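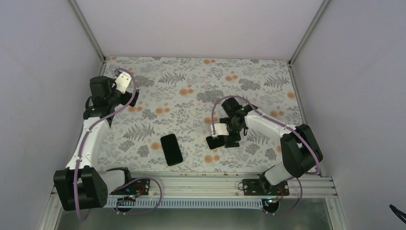
Figure 1. Two arms on the rail at the front of the floral tabletop.

4. What happened when owners timed their own alarm clocks

I'll start with the bit I was most nervous about, which was letting people do the timing at home. Felicja Jakubowski and I had argued about this for weeks (she was for it, I was dead against it) and in the end she won by pointing out that a wind-up alarm clock spends its life on a bedside table and I was proposing to test it in a cupboard. Fair enough!

So we asked owners to wind their clocks fully, set them against the radio pips, and write down how far out they were at the same hour each evening. We wanted the clock left where it normally lives, on whatever it normally stands on. We had 46 clocks at the start, nearly all of them Lulter two-spring models with the separate alarm key, plus a handful of Pruleck travel clocks in the folding case. The Pruleck owners turned out to be the keenest record keepers by a mile, and I have no theory about that at all.

The final tally was 267 usable evening readings. We threw out any reading where the owner had forgotten to wind the going spring, and also any from the evening after a clock had been moved or dropped. I kept the ones where someone had wound the alarm but not let it ring, and I'm still a bit torn over that. A fully wound alarm spring does nothing to the going train on paper. On the older Lulters, though, the plates are thin, and I could believe that a tight spring nudges things a little.

4.1 Evening winders and morning winders

Most owners wind at bedtime. It's habit, and it's the time they set the alarm anyway. A smaller group, 16 of them, wind first thing in the morning, and their clocks drifted less from one evening to the next. I was very pleased with this for a whole afternoon, until Lies Leemans looked over my sheet and asked when the readings were taken. In the evening, of course, so the morning winders were being read half a day into the spring and everyone else was being read when theirs was nearly a full day down. We were comparing two different parts of the same spring. I've left the result in because I think other people will fall into the same hole, but please don't quote it as advice on when to wind your clock.

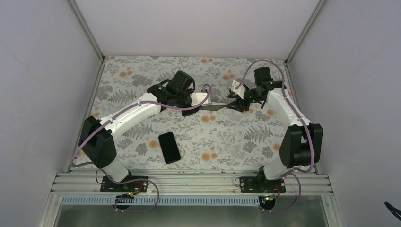
4 min read

4.2 Cleaned clocks against uncleaned ones

This part held up better. Hoekstra, the repair shop in Lundine, had cleaned and oiled a good share of the clocks within the past few years and could give us the job cards. The cleaned ones kept a steadier rate through the day, and what surprised me was how little they differed from each other. Uncleaned clocks were all over the place: one gained, its neighbour lost, and a third did both depending on whether the bedroom window had been open.

The worst of the lot was 49 minutes slow by its second evening. Its owner wrote "normal for him" in the margin and carried on using it, so accuracy clearly isn't what everyone wants from an alarm clock. When it reached the shop in March the balance pivots were badly worn and the old oil had gone to brown varnish.

We didn't open any clock ourselves before the readings were finished. Felicja would have liked to look at the pivots first and then predict the drift, and I'd like to try it that way round next time, with the readings taken twice a day so that the winding question gets a proper answer too.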